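Herbs & Home Remedies > Salves, Oils and Tinctures
Thread: Calendula oil went cloudy, toss it or save it?

marigoldmess
Hi all, second summer growing calendula and my first try at infusing it. I packed a jar with petals, covered them with olive oil and left it on the kitchen windowsill. Now there's a cloudy layer at the bottom and a few little bubbles when I tilt it. Smells okay to me, sort of like hay. I wanted to make salve for my hands before December because they crack like crazy once the heat comes on. Can I save it??

Fevberg88
How dry were the petals? Cloudy stuff plus bubbles nearly always means water got in. If they were still bendy when they went in the jar, I'd dump it.

marigoldmess
Um. Bendy. I gave them one night on a towel and figured the oil would take care of the rest.

Fevberg88
Yeah, dump it. Sorry! The green part behind the petals stays damp forever. Mine get more than 3 weeks on a screen in the spare room and I still squeeze a few before I use them.

tansy_and_toast
I'm going to disagree a little. I've used wilted flowers for years, with a cloth over the jar and not a lid so the moisture can get out. St. John's wort you pretty much have to do fresh or it's no good. So fresh flowers in oil isn't a crime. That said, a closed jar with bubbles in it, I wouldn't put on cracked skin either.

Fevberg88
St. John's wort is its own thing. For a beginner with calendula I'm sticking with dry.

emetero_garden
Can I ask about heat while we're here? The sun method never worked for me, I always ended up with something that smelled like old crayons. Now I do mine in a slow cooker on warm, jar sitting in a couple inches of water with a dish towel under it. Done the same day. Couple of pics:

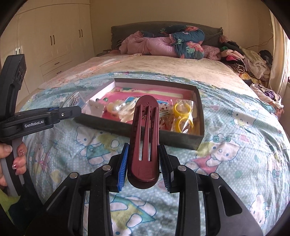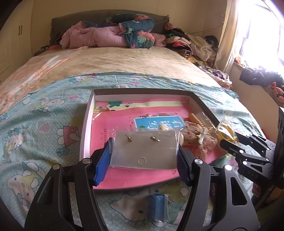
The maroon plastic thing with the slots, then the earring card in its bag.

tansy_and_toast
Slow cooker on warm runs too hot in my house. Mine practically fried a batch of plantain leaf. I went back to the windowsill and patience.

emetero_garden
Do you leave the lid off? Lid off made a big difference for me – that and a kitchen thermometer.

tansy_and_toast
Lid on. Hm. Okay, I might try again with some of the cheap oil first.

iter_salves
Coming in on the salve part. For hands I like it on the firm side, so I go heavier on the beeswax than most recipes say. Put a spoonful on a cold plate and poke it after a minute. Too soft, melt in more wax. Too hard, more oil. Also label the jars. I have one in the back of the cupboard that could be comfrey or could be chickweed and I'm not brave enough to find out.

marigoldmess
Okay, I dumped it, a moment of silence for my olive oil. There are still a few plants blooming so I'll pick what's left and dry it properly this time. Iter, do you strain through cheesecloth or something finer?

iter_salves
Old cotton pillowcase, cut up. Cheesecloth lets the fuzz through. Let it drip by itself first and keep whatever you squeeze out at the end in a separate jar, and use that one up first.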